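Torar home tasks: progress to 1st October
Prepared for Maeve Hayes, Corrigan

Safe working rules
The second draft of the operating rules is in use at Cevdale. Speed limits are now set per task, and a person must hold the stop button whenever the arms are powered. We logged 459 runs in September – 2 were stopped by the operator, both for cable snags. Nahom Degefa has added a cable check to the start-up list.

Soft furnishings
Work has moved on to the sofa tasks, with the throw blanket and the two cushions. The rule here is open hand on approach, and no closing until the operator calls it.

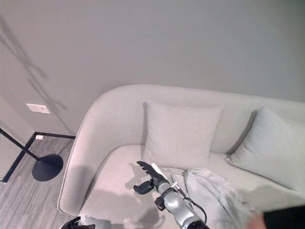
Next period
Grukberg will review the draft and return comments. We plan up to 100 further runs under the revised limits, and need 10 more hours of operator training.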